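Papers > Consumer Devices > Handset resale > Section 4

Reading time: 2 minutes

4. Results and notes on the resale listings

4.1 What was kept

All listings come from the Ludberg exchange, phones only. Tablets dropped, watches dropped, "for parts" dropped as well unless the seller said the screen still worked. After cleaning, 813 listings. Two brands make up most of it, Arnar and Clater, with a thin tail of others that we pool and mostly ignore from here on. Duplicates were a headache – same phone, same seller, new title every few weeks. We kept the last version, and its price.

Prices are asking prices. Not sale prices. The exchange does not publish those, and sellers who answered our messages were vague on what they finally got. So read everything below as what people hope for.

4.2 Price and age

Age matters most, as expected. Both brands lose value fastest in the first year and then flatten out. Arnar phones start higher and fall harder. Clater phones start lower, hold on longer, and by the third year the two lines are close enough that we would not argue over the gap. Storage size helps early on and then hardly at all. Color – no effect we could find, apart from a small bump for the plain black Arnar models, which may just be that there are more of them.

Software support is the more interesting part. Once a model is off the update list its asking price drops, but not right away. Sellers seem to take a while to notice, or they hope the buyers won't. Titles change before prices do: "still gets updates" disappears, "great backup phone" shows up. We did not code titles formally. Should be done.

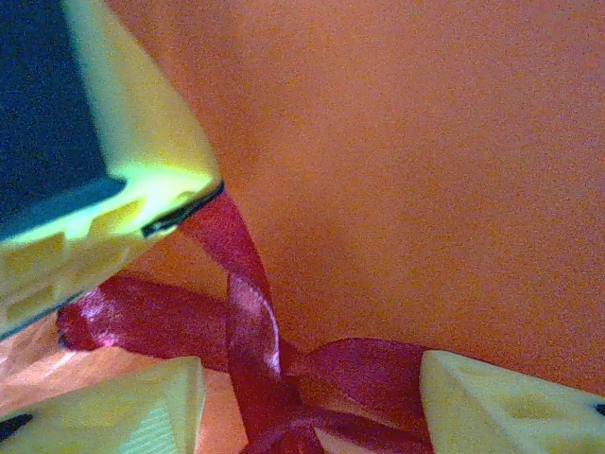
Fig. 2. Yellow gripper finger with dark blue pad, close view.

4.3 Battery claims

Sellers may enter battery health as a percentage. Many do not. Of those who do, far too many type 100, including on phones old enough that it is hard to beleive without a new battery. We treated a claim of 100 on any phone past its second year as missing unless a repair was mentioned. Reasonable people could do this differently. Leaving these claims in weakens the link between battery and price, direction stays the same.

A repair receipt does more for the price than the percentage itself. Receipts from Thomas, the repair chain, were named most often, and listings with one asked for more than listings that only said "new battery". Small group though. Could be that careful owners keep receipts and also keep their phones in better shape. Can't separate the two with this data.

4.4 Photos and wording

Listings with the screen switched on in the photo were priced higher. Same for the original box. Almost 25 percent of sellers used a maker's product shot instead of their own photo, and their prices were all over the place – no pattern by brand or age. Longer descriptions did not go with higher prices once age was in the model, which suprised us a little.

4.5 Limits

One exchange, one country. Asking prices, again. Carrier locks were recorded only where the seller mentioned them, so some "unlocked" phones surely aren't. Trade-in offers from shops left out completely; these likely set a floor under the cheaper Clater models, and a later version of this work should include them. Seasonal effects too: our window closed in November, just before the holiday rush, when a lot of nearly new phones usually come onto the market.

Contact the authors | Copyright held by the authors | Back to top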